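September
Posted 9.40 pm by the householder, Brimbridge
Print this entry | E-mail this entry

Rain until two, then dull. I cleared the gutter at the back, paid the water bill and spent most of the afternoon reading up on whether a machine can do the washing-up yet. My sister-in-law has asked me again if I will ever buy one of these home helpers, and I wanted a proper answer for her.

The Zallel brochure came in the post. It is 188 pages long and I got through the first chapter and the tables at the back. They say their machine cleared a kitchen table in 146 seconds. I did ours after lunch without hurrying and was done well before that, with the cloth wrung out. The brochure doesn't say how many plates there were, or whether anybody had eaten off them. Marinescu make one that only folds towels, and from what I read it folds them well. It costs over three months of my pension, so the towels will go on being folded by me.

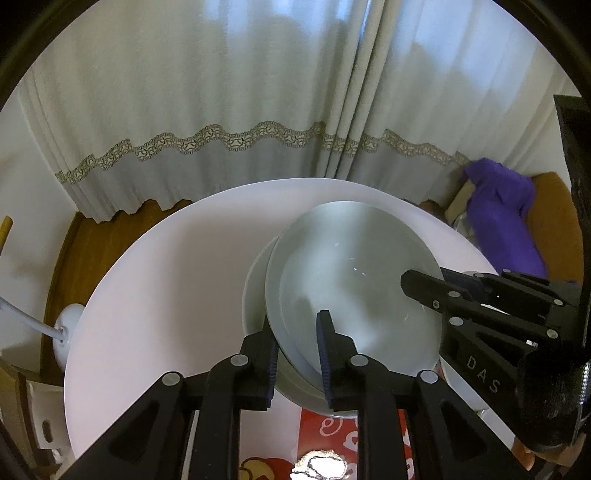

Bowls are what I keep coming back to. A plate lies flat and a mug has a handle, but bowls sit inside one another and the rims come very close together. To lift the top one you have to feel where it ends and the next begins. With one black finger on the inside of the rim and the other against the outside of the stack, I can't tell whether one bowl would come up or all of them. I do it with a thumbnail and a bit of a twist. The ribbed pads look sensible to me — my rubber gloves are ribbed too and they do help with soapy china. The stack leans slightly, and I would straighten mine before picking anything up.

The Pornov people wrote that shop floors will come first, and I think they are right. When I worked at the packing hall we had machines for the cartons, all one size, and people for everything else. A kitchen is mostly everything else. I will tell her not yet for the washing-up, perhaps for the towels, and to ask me again in 2 years.

Soup for supper. Must get more washing-up liquid and a new plug for the sink.

Print this entry | E-mail this entry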